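Looking after the ribbed finger pads on a hand-held gripper

Wipe the pads with a barely damp cloth before each session, working along the ribs. Dust from tabletops collects in the grooves and makes smooth plastic slip. Let them dry for 20 minutes.

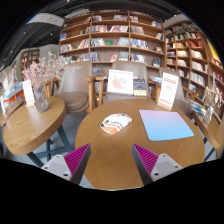
Check the screws on both fingers next. Snug is enough, as the plastic strips easily. Malou Hauksdóttir at Panance marks each head with a paint pen so a loose one shows at a glance.

Then close the fingers slowly on something light, such as a mouse.

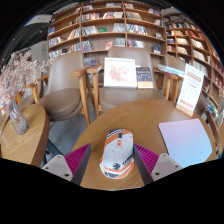
Both pads should touch at the same moment. If one gets there first, back off its mounting screws, shift the finger and try again. Replace pads in pairs. Ours last nearly nine months.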